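Jun 19, 2024

Adhesive shelf-life and open-time checks, Bednarek batch

Carrying on from the last entry. The question is still whether the hide glue we got from Bednarek holds up as well as the Ganar granules when it is mixed the day before and kept in the fridge. The chair repairs for Skondercombe need a glue that can be let go again with heat and moisture, so the yellow stuff is out.

Mixed both at the same ratio by weight, 1 part dry to 1.8 parts water. Soaked in the cold until the grains had swelled all the way through. Bednarek took longer to take up the water and had a few hard centers when I first checked, so I gave it another 35 minutes before putting it in the pot. Ganar was ready on the first check. Both pots held at 140 F on the dial. The dial reads high. I put the kitchen thermometer in twice and got 137 both times, so treat every pot temperature in this notebook before today as 3 degrees high.

Test pieces are beech, planed this morning, lap joints, one inch of overlap. Cut 17 pairs, threw one out for a knot near the joint line. Pieces warmed on the radiator shelf first except the last set, which went in at room temperature on purpose.

Open time, meaning how long until a fingertip pressed on the film leaves no string:

Ganar, warm wood: 2 min 10 s
Ganar, room temp wood: 1 min 15 s
Bednarek, warm wood: 3 min 5 s
Bednarek, room temp wood: 1 min 50 s

The Bednarek is slower all the way through. That is good for the back splats, where there are two tenons to line up at once and I always run short. Not so good for the rubbed joints on the corner blocks, where I want it to grab. Could just keep two pots going. The second pot has a bad cord and I don't want to leave it on over lunch until that is replaced.

Clamped everything with the small bar clamps, hand tight plus a quarter turn. Should really be using the same clamp for each pair but we don't have enough that match. Squeeze-out was even on the warm pieces. On the cold ones it came out in lumps and I could see a thick line on one side of two joints. Marked those with a C on the end grain.

Smell: Bednarek is stronger in the pot, gone once it sets. Keep the lid on.

Left over from last time: the urea trial. 5 percent urea by dry weight stretched the open time on Ganar but the film stayed soft at the edges the next day. I am not going to use it on anything load-bearing. Fine for veneer, maybe. The jar is labeled and on the second shelf, please don't top it up with plain glue.

Vistik clamping pads arrived. They don't stick to squeeze-out, as claimed, but they slide under pressure on waxed surfaces. Put a strip of masking tape on the back and they behave. Waxed paper is still cheaper and does the same job on flat work.

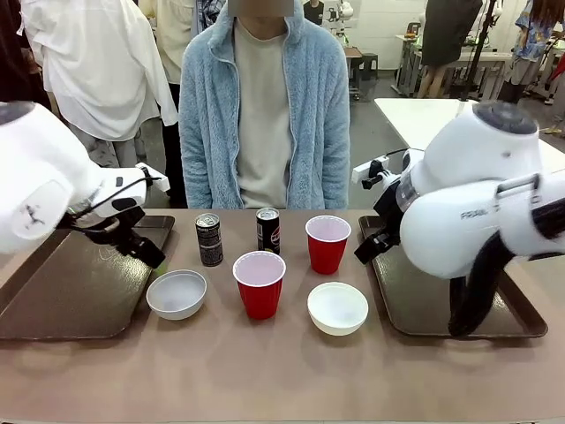 Bench with the two brown trays.

Break tests are for tomorrow. Plan is to clamp one half in the vise and hang weight off the other until it goes, same as for the fish glue. Write down whether the wood tears or the glue line lets go, the number matters less to me than that. If the C pieces let go clean at the line, warming the wood becomes a fixed step for every repair and I will put it on the card over the pot.

Also to try: reheating. The Bednarek sheet says it can be reheated several times, no number given. I will pull a spoonful after each heating, put it on a glass plate and see if the film peels or cracks. Use the old window pane, the newer one has a scratch that holds on to glue.

To order: brushes (no metal ferrule, they darken the glue), a cord for the second pot, more beech. We have enough distilled water.

Fridge: top shelf is glue only. Date on the lid, not on the side.

Last updated: June, after the afternoon check. Clamps still on.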